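Tue 2 April

First full day at Stoline and I have fallen for the kitchenette!
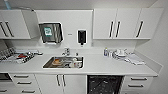
Our corner for tea, white from end to end, with the long black handles I like so much.

I spent most of the morning in there, which I hadn't planned. Paweena Phromma came by with her mugs wrapped in newspaper and we got talking about where things should live. She wants plates on the left and dry goods on the right. I wanted the reverse, but she's taller and will be doing most of the reaching, so plates on the left it is. The counter is so long! At Risumell we had a strip next to the kettle and two people couldn't butter toast at the same time without elbows.

I love that the soap and the paper towels are up on the wall. Back at the old place the soap bottle always sat in its own little puddle, and I was the one who wiped it up. The faucet has a lever too – I can nudge it with a wrist when my hands are all flour.

Paweena brought lemongrass tea and I opened the good crackers. We made a list: dishcloths, a tray for spoons, a tin for the coffee, hooks if we're allowed them. I've measured for shelf liner and need 27 inches for each shelf, and the roll I saw is 40 inches long, so there will be scraps. Maybe for the spoon tray?

Still to find: the big teapot. It's in a box marked "Sombatkul papers" or one marked nothing at all. I'll look tomorrow before lunch, and then I'm making soup.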